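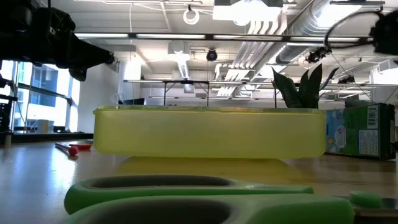 # Borrowed, Not Returned: Small Objects in Shared Student Housing

Obinna Olatunji
Social Research Methods, final project report

## 1. Background

I share a kitchen in Fladitz House with people I like. In January I owned a can opener. By the time project proposals were due I did not, and my roommates all remembered using it and all remembered putting it back. My first proposal, on voter turnout, was dropped that evening.

The question I ended up with was simple enough to fit on the form: when students borrow small household items from each other, what decides whether the item comes back? Most of what I read for the course deals with lending money or lending tools between neighbors. There is much less on tape, tupperware and nail clippers.

## 2. Method

I ran a paper survey in two residence halls, Fladitz and Norkar. The survey had 16 questions and took a few minutes. I left copies in the mail rooms with a pen on a string. The pen at Norkar was gone by Saturday, string included, and I have recorded this as an observation.

I got 259 usable forms. A form was unusable if it was blank, if it was filled out by someone who didn't live there, or if every answer was "Kevin."

The second part was a small field test. I put out 50 cheap teaspoons in each hall's kitchens, 100 in all, with a dot of nail polish on the handle, and checked the drawers at the end of every week for a month.
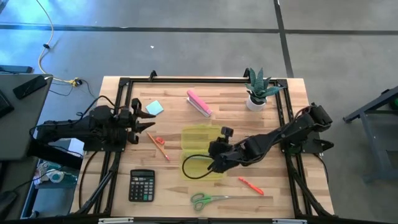

*Worktable with potted plant, from above.*

## 3. Results

**Price mattered less than I expected.** People said they were careful with expensive things, but they also said they rarely borrowed any. Among cheap items, a two-dollar item and a ten-dollar item went missing at much the same rate.

**Asking mattered a lot.** Items borrowed face to face usually came back. Items taken from a counter "for a second" usually didn't, and the borrower often didn't think of it as borrowing. Several people crossed out the word on the form and wrote "using."

**Everybody is a lender.** Respondents remembered far more items lent than borrowed. If the forms are right, a large amount of property has left these buildings without anyone carrying it.

The spoons went quickly. Norkar lost more than Fladitz in the first week, then stopped losing them, I think through having reached the ones at the back of the drawer. A few unmarked spoons also turned up that I had never bought, and I don't have a good explanation for those.

## 4. Problems

The sample is people who will fill out a form in a mail room. Nail polish comes off in a dishwasher, which I learned in week two, so the later spoon totals are probably too gloomy. Dr. Igwe also pointed out that I live in one of my two field sites and was visibly annoyed for most of the study.

I planned to compare my results with Namemik, the hall's online sign-out sheet, but its last entry is an iron, and the return column is empty.

## 5. Next steps

A follow-up could put names on half the items and leave the other half plain. I would use engraving this time. I would also like the can opener back.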